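Keeping the kitchen cell running

The technician who looks after the kitchen cell at Kesdale starts at seven, before anyone else wants the arm. Her first job is the cables.

"They get dragged all day," she said. "I run my hand along the bundle from the base to the wrist and feel for flat spots."

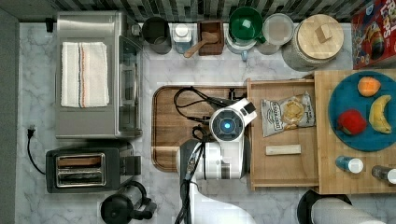
She has replaced the wrist cable twice, the last time in November. The spare comes from Flurkero and takes two hours to fit, most of that spent on the ties. "Too tight and it pulls at the plug. Too slack and it catches on things."

The gripper is next. She closes the fingers on a gauge block and writes down the gap.

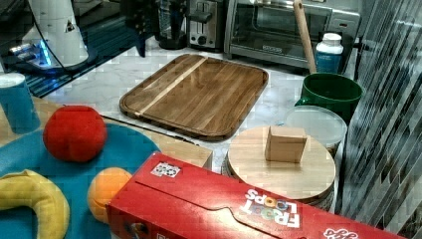
The counter at Kesdale, with the toaster oven at the back.

Mounts are what she checks most. Every clamp gets a paint line across the joint, and if the line has split, the clamp has moved. "Vibration does it, or somebody leans on a rod."

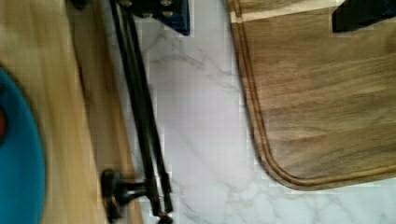 Calibration follows any change to the wrist camera. She does it with the counter left as it is, and likes a few fixed edges to compare with yesterday's picture. The groove in the dark cutting board suits her well, particularly where it rounds the corner. "If that corner has shifted and the board hasn't, I go looking for a loose bolt."

Greasing is done every 1000 hours. The log stood at 2536 when we spoke, and she was waiting on seals from Nasr.

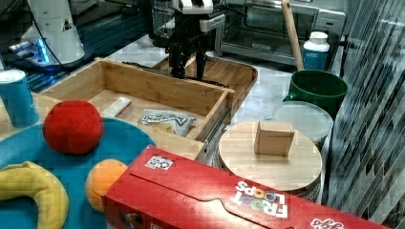 The gripper over the back of the open drawer.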